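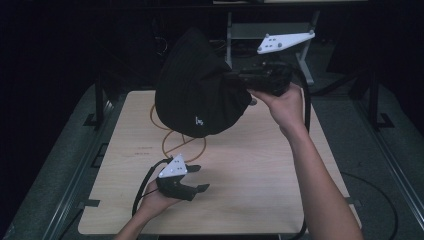
Washing and Reshaping a Cotton Bucket Hat

The method below suits unlined or cotton-lined hats with a stitched brim. It does not suit wool felt, waxed cloth or straw. Check the care label before starting. If the brim has a cardboard stiffener, common in older hats, clean it with a damp cloth only.

You will need:
A basin
Mild liquid detergent
A soft toothbrush
Two towels, one of them dark if the hat is dark
A bowl that matches the head size

1. Test the dye. Wet a hidden part of the inner seam and press a white cloth against it. If color transfers, wash the hat alone in cold water and keep the soak under 3 minutes.

2. Treat the sweatband. Put a few drops of detergent on the toothbrush and work along the band in short strokes. Leave it for 16 minutes. Salt marks on black cotton usually need a second pass.

3. Wash. Fill the basin with cool water, add a teaspoon of detergent, and press the hat under. Squeeze the crown gently. Do not twist the brim — the stitching rows pucker and are hard to flatten again.

4. Rinse until the water runs clear. Leftover detergent dries as gray streaks on dark cloth.

5. Remove water. Roll the hat in a towel and press down with both palms. A spin cycle at 600 rpm is acceptable for a hat with no stiffener, provided it is in a mesh bag.

6. Shape. Set the crown over the upturned bowl and smooth it from the top seam outward. Pull the brim lightly between finger and thumb, working all the way round.

7. Dry away from direct sun and heaters. Turn the hat over once the outside feels dry, so air reaches the band.

Creases that remain can be steamed from the inside, with the iron held clear of the cloth. Store the hat crown down on a shelf. Hanging it by the brim stretches one side.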